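4.2 Evening round with the Nisalon unit: changes for staff

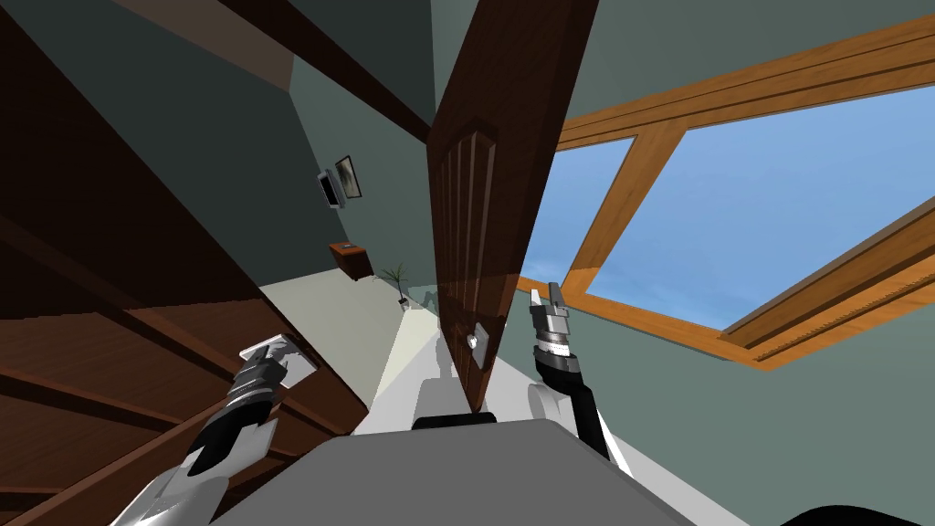 Before the first shift with the unit, please read this section together with your team leader. The unit takes over doors and light switches on the round. The night attendant stays responsible for the building.

1. Sign in at the panel and choose Evening round.
2. Set the start time. The factory value is 21:00.
3. Walk the route once and remove loose mats.
4. Press Confirm - the unit starts after 20 seconds.

Note: Staff do not need to follow the unit. Use this time for the guests and the handover book.

Caution: Do not hold a door while the arm is moving. Press Stop first.

Questions about new duties go to Nawal Metwally, Nostberg office.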